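Trolline closing 30 stores, ours is on the list

shelf_edge
The list went up Sunday. Trolline is closing 30 of its 567 stores and the Nunier one is included. Staff were told at 7 a.m. before opening. I've done most of my lunches and half my weekly shop there for years. Anyone know what happens to the building?
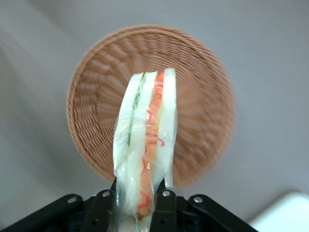

Marlpit
Bayram is supposed to be taking over the lease. I heard it from a cashier, so take it for what it is. They already have 2 stores in the county and both are bigger than that one.

coupon_dad
Bayram won't touch it. The parking lot has maybe 11 usable spots on a good day and the loading dock backs onto a one-way street. They passed on the old shoe store for the same reason.

Marlpit
The shoe store was a different landlord and they wanted too much rent. The dock was never the problem.

coupon_dad
I drove deliveries to that dock. It was a problem.

tillroll
Does anybody know about the loyalty points? I have a fair amount saved up and the app still shows the same balance.

shelf_edge
The sign on the door says points stay good at any other Trolline. The nearest one is in Divurer, and that's two buses for me.

tillroll
Great. So I spend them before the doors close or I don't spend them.

kmb_west
I'd go soon. When the Divurer drugstore closed, the shelves were bare long before the last day and the markdowns were nothing special.

Marlpit
Planning office posts lease changes in December. I'll check then.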